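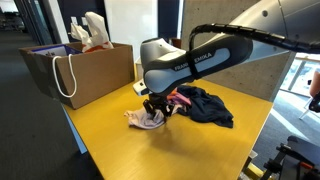

A robot arm holding a piece of cloth over a yellow table.

How does a camera catch the light?
Written by Hyun-seo Shim for young readers

Do you like to take photos? Maybe you use a phone, or maybe your grandfather has an old camera with a big round lens. Both of them need the same thing to make a photo, and this thing is light.

When the sun or a lamp shines on an apple, some of the light jumps back from the apple and goes in all directions. A little part of it goes into the camera. The lens is a piece of curved glass, and it bends the light so that it comes together in the right place. Inside a good camera lens there is more than one piece of glass. My own lens has 6 pieces, one behind the other.

The hole in the lens

In the middle of the lens there is a hole which can become bigger or smaller. It is called the aperture. Your eye has one too! Stand before a mirror in a room that is a little dark, then turn on the lamp. The black circle in your eye becomes small very quickly.

A big hole lets in much light. It also makes the things far behind your friend look soft, like in a dream. With a small hole, your friend and the trees behind can both look sharp.

The little door

Behind the lens many cameras have a thing called the shutter. You can think of it as a door that opens and closes very fast. If it is open for 1/200 of a second, a child who is running will look almost frozen. If it is open for one whole second, the same child will look like a long cloud of color.

My neighbor Man-sik Ko takes photos of the river at night. He opens the shutter for 30 seconds and puts his camera on three legs, which we call a tripod. In his photos from March the water looks as smooth as milk.

Try it: make a room for light

You need a box for shoes, tape, a pin and some thin white paper for baking.

Cut a window in one short side of the box and tape the paper over it. In the other short side, make one small hole with the pin. Ask an adult to help you with the cutting. Close the box well with tape.

Now go in a dark room and point the pin hole at a bright lamp. Look at the paper from outside. Do you see the lamp? It is upside down! Light goes in straight lines, so the light from the top of the lamp arrives at the bottom of the paper.

Words to remember

Lens: curved glass that bends the light
Aperture: the hole that lets the light in
Shutter: the door that opens and closes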